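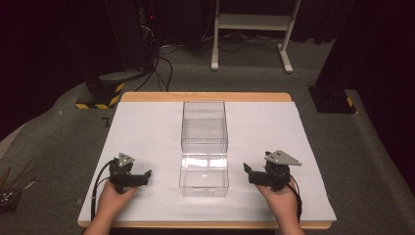 Olura visit, notes from the open afternoon
September 2024

Went over with Woo-jin and Efua. Demo station was the low board on the carpet, white sheet on top, clear plastic box in the middle, one hand-held gripper per hand. Edem Kyei ran it and was patient with us. I had read the handout first, which was probably a mistake, as I arrived in a bad mood.

Their claim: 200 demonstrations by hand, then the arms do the same job with a 196 out of 200 score. Asked what counts as a success. Answer was "box ends up where it should." Where should it? There were no marks on the sheet that I could find. Edem said the scoring is done from the recordings afterward, by a person. Which person? Esben Damgaard, usually, who also collects a good share of the demos. Hm.

Things I asked and what I got:

Transparent box. Fair choice if you want to show off, since clear plastic is a pain for depth cameras. But white sheet, even light, dark curtains. Would like to see it on our bench next to the window. "Planned."

Cables. Both grippers are tethered. I wanted to know if people start moving differently to keep the cable out of the way, and if the arms then copy that. Efua thinks they would. Edem had not looked.

Dot plates on top of the grippers. The two are different sizes. Forgot to ask why. Efua to email.

Speed. 36 demos per session, 30 minutes a session. I believe this one. Woo-jin had a go and picked it up faster than I expected, though he complained about his wrists.

What they did not show: any run where the box starts tipped over. Asked twice.

My take: collection side is decent and cheaper than what we do with Arthur. The 196 I would not repeat to anyone until we see the raw runs. Yuxi wants to buy a pair of grippers now. I say borrow first.

To do: get the recordings, including the four bad ones. Find a clear box of our own.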